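Amra Gashi and Borislav Dimitriou
29 June 2025

3.2 Sink layout and where things are set down

We looked at how people use the space at the sink when they wash up by hand. The Nendik household set covers 189 kitchens, 17 of them with a double sink. In the single-sink kitchens, washed items went mostly to a rack on the counter. In the double-sink kitchens the second basin took over that job, and the counter beside it stayed free for food preparation.

Basin size mattered more than we expected. Where the two basins were equal, people switched sides from one day to the next. Where one was larger, washing settled there and the narrower basin was used for draining. A roll-up rack laid across the narrower basin, as in Figure 4, gives a flat surface at counter height and lets water fall straight into the sink. 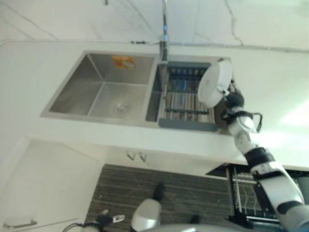
Figure 4. Stainless steel double sink with a rack over the right basin.

Round items were the hardest to place. They roll on parallel rods unless laid on a flat face, and several people we interviewed kept a folded towel on the counter for them. We return to towels in Section 3.4.

Contact: Amra Gashi, Makavier | © 2025 the authors | Back to top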